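Carnet de collecte – la campagne « couverts » du projet Wokavia

1 May 2026

La campagne consacrée aux couverts s'est achevée la semaine dernière. Conformément à l'usage adopté sur ce carnet, je consigne les principaux choix de méthode, ainsi que les points sur lesquels l'équipe reste partagée.

Le jeu constitué comprend 2 840 démonstrations, toutes produites en simulation au moyen de l'environnement Koubek. Chaque démonstration correspond à une saisie téléopérée : l'opérateur amène la pince au-dessus de l'objet, aligne les doigts, ferme, puis soulève. Les trajectoires sont enregistrées en entier, y compris les hésitations. Sept opérateurs ont participé à la collecte, selon un protocole écrit en décembre et révisé deux fois depuis.

Le premier protocole imposait une approche strictement verticale et un point de saisie fixe, au milieu du manche. Il donnait des données très propres et une politique médiocre. Dès que l'objet était légèrement tourné, le modèle descendait à côté. La version actuelle laisse l'opérateur libre de son point de saisie, à la seule condition que les deux doigts encadrent le manche avant le début de la fermeture. Cette phase d'alignement est celle que nous annotons avec le plus de soin, car les erreurs s'y concentrent. 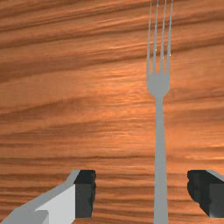
Jarmila Baláž estime à ce propos que l'annotation de l'alignement devrait être continue, et que notre étiquette binaire, « prêt » ou « non prêt », efface l'information dont le modèle aurait le plus besoin. Elle propose d'enregistrer à chaque pas de temps l'écart entre l'axe de la pince et celui du manche. L'argument est recevable. La simulation fournit cette grandeur sans coût supplémentaire, et je ne vois pas d'obstacle technique à la calculer rétroactivement sur l'ensemble du jeu.

La question des textures a également occupé une part importante des discussions. Une table en bois très veinée oblige le modèle à distinguer le bord d'un manche d'une simple ligne sombre du décor. Nous avons choisi de conserver ces fonds difficiles et de ne pas les réserver à l'évaluation. Svetozár Lukáč aurait préféré l'inverse, afin de mesurer séparément la généralisation à des surfaces jamais vues. Un compromis a été retenu : 513 démonstrations sont mises de côté, avec des veinages absents de l'entraînement.

S'agissant des échecs, la règle est désormais la suivante. Une saisie manquée puis corrigée est conservée. Une saisie abandonnée est versée dans un répertoire distinct, assortie d'un motif choisi dans une liste fermée. L'outil Pulley, qui assure le tri, rejetait auparavant toute trajectoire trop longue ; ce filtre a été désactivé, car il supprimait précisément les reprises que nous cherchions à obtenir.

Restent deux chantiers ouverts. Le premier est le transfert vers le bras réel, pour lequel le rendu mat du métal simulé me paraît insuffisant – les reflets d'une véritable fourchette poseront sans doute des difficultés que nos données ne couvrent pas. Le second est la documentation du format Amard, dont plusieurs champs demeurent décrits de manière incomplète. La table de correspondance sera publiée sur ce carnet dès que les unités de l'ouverture de pince auront été vérifiées.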